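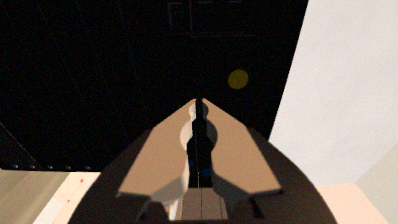 Thiele_E wrote:
Is the protective stop coming from the arm controller or from the cell logic? The first post in the April thread didn't say, and the two have different causes.

Search this forum Advanced search

kestix_user wrote:
Arm controller. Joint torque limit, wrist 2, during the approach to the panel. It happens in simulation and nothing is logged before it. We ran the Zadard approach routine 139 times overnight and got 5 stops, all with the jaws open and the tool inside the last 97 mm.

apillai wrote:
Then it is contact. The sim doesn't invent torque. Check whether your collision mesh for the panel is a convex hull. If it is, the hull closes over any recess and the fingertip hits a surface that isn't drawn. 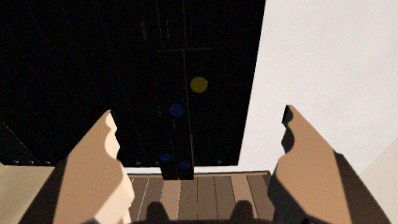

Wrist view on the approach, jaws open. Yellow disc between the tips.

kestix_user wrote:
Mesh is not a hull, I checked that first. Same mesh ran clean on the old Gruvon build.

2 shares 14 comments

Thiele_E wrote:
I don't agree that it has to be contact. A wrist joint passing close to singularity will give the same stop if the path is linear in Cartesian space. The commanded joint speed spikes, the simulated drive saturates, and the torque limit trips. Plot wrist 2 position against time before anyone touches the mesh.

apillai wrote:
Possible, but a singularity on a fixed path would trip every run. He has 5 out of 139.

Thiele_E wrote:
Only if the start pose is fixed. Is it?

kestix_user wrote:
No. Start pose is randomized, base stays where it is. Stopped runs are 22, 23, 61, 108 and 130. I'll pull the joint logs. 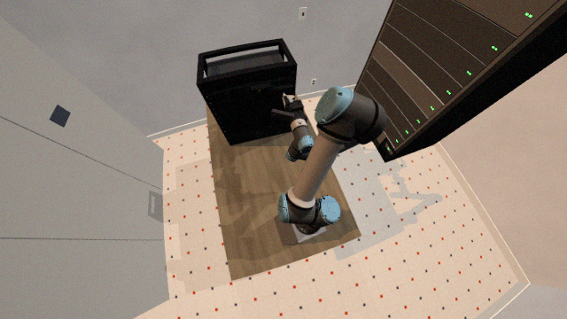
Logs pulled. In four of the stopped runs wrist 2 goes through zero just before the trip – Elfriede's explanation. Run 61 doesn't. There it is nowhere near zero and the contact sensor reports 826 N for a single step, then nothing.

apillai wrote:
826 N for one step is penetration being resolved. So you have two faults. Halve the physics step and repeat run 61 with the same seed.

Thiele_E wrote:
Agreed on run 61. For the others use a joint-space move up to the pre-approach point. Do not raise the torque limit the way Palamarchuk suggested in the other thread – it hides the stop in sim and you will meet it again on hardware.

kestix_user wrote:
Joint-space move is in. Seed for 61 is queued with the shorter step, will post the log when it finishes.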